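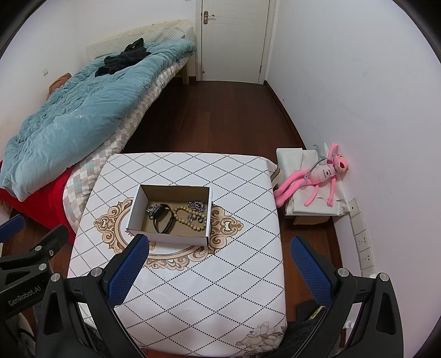 Arsalan Rind wrote to me in February that sorting was never a job worth saving, and that I of all people should know it, having complained about it every day we worked side by side. He's right that I complained. I sorted estate lots at the Rakville building for nine years, and my neck still reminds me of it. But I think he's wrong about the main thing, and his letter was long enough to deserve a proper answer.

For readers who don't know the trade: people clear out a house and sell the small stuff by the box. Watches, chains, beads, single earrings, keys to nothing. The box goes to a company that separates it, throws out the junk, and passes the rest to someone who can price it. At Rakville that meant long tables, good lamps, and a tray in front of each person. You untangled what could be untangled. You learned to tell plate from silver by how it sat in the hand.

Then Flotuvel came in. They sell a sorting cell, two arms over a moving tray, and it was installed where the second row of tables used to be. Before it could do anything, it needed to be shown how. A good part of that showing is done by people at home, with a pair of hand-held grippers and a shallow cardboard box on whatever table they have. A watch, some chain, a string of beads. You pick it up the way the machine would have to pick it up, with two padded jaws and no fingertips, and you put it down, and you do it again.

Some of those people used to stand at the tables. I did it myself for part of the winter.

Arsalan's argument goes like this. The old work hurt people. It paid badly. Turnover was so bad that the company hired 182 sorters in one year to keep a floor that needed a fraction of that. The cell doesn't get a sore neck. The people who moved into home recording can sit down, pick their hours, and be there when the school bus comes. If you asked them, he says, few would want the tables back.

I agree with most of that. I wouldn't go back to the tables either. I liked being able to make soup between sessions, and I liked not driving to Rakville in the dark.

What I object to is the idea that the trade came out even, and that the only question left is whether people are comfortable.

Start with what the work is now. On the floor, you were paid by the shift, and a hard lot was everyone's hard lot. A snarl of fine chain could take half a morning, and the lead would see it and shrug. At home we were paid by accepted recording. My last statement showed 1,212 submitted and 309 sent back unpaid. Some of those I understood. I had dropped something, or my sleeve got in the way. Others I never did figure out, and there was no lead to walk over and ask. There was a form. I filled it out three times and got the same paragraph back each time.

Chain is the worst of it. With bare hands you find the end by feel, roll the knot between your thumb and finger, and it loosens. With grippers you have two pads and a hinge. You can pinch the heap and lift it, and usually the whole heap comes. A watch is easier, particularly if you stand it on edge on its strap so there's something to close on. I found that trick in my first week. So, I learned later, did several others, each of us alone in a spare room.

That brings me to the second thing. On the floor, a trick like that belonged to the person who found it, at least for a while. Ctibor Kadlec had a way of laying out beads so the clasp always ended up on top. Everybody called it a Kadlec, and new people were taught it by him, standing at his table. It was a small thing, but it got him the training job, and the training job paid more. When I stood the watch on its strap, it went into a recording with a number on it. If the cell does it that way today, I have no way of knowing it came from me, and neither does the person who sets the wages.

Arsalan calls this vanity. He says no one puts a name on the way a dishwasher racks plates, and that people at the Štefanec plant, where he works now, showed the machines what to do and got on with their lives. Maybe so. But skill was the only thing a sorter ever had to bargain with. The job had no license, and you couldn't take the tables with you when you left. You could only say, I'm fast and I don't break things, and they'd pay a little more to keep you. Once that is recorded, you've sold it, and we sold it at the price of one more accepted clip.

I don't want the cell taken out. I have seen it work through a tray of loose beads that would have put me in a bad mood for a week, and I was glad it was the cell doing it. The people still on the floor handle the odd pieces now, the ones it sets aside, and two of them told me it's the most interesting the work has ever been. I believe them. I also notice there are fewer of them, and that the tray of odd pieces gets smaller.

What I'd ask for is modest — pay home recording by the hour, the way the floor was paid, and let the bad takes be the company's cost. Give a reason a person can read when a take is refused. Put someone on the phone who has held the grippers. And when the floor hires for the better jobs, count the home work as experience. At present it doesn't count. I applied for a position at the Corby site and was told my time in the trade ended the day I left the tables, though I'd been handling the same watches and chains for the same company's machine all winter.

Arsalan ended his letter by asking what I would have done if I'd been running Rakville. I would have bought the cell. I'd have kept Ctibor on to teach the people who teach it, too, instead of letting him go in the same month the arms were switched on. He's driving a delivery van now, and his bead method is as good as it ever was.

March 10, 2025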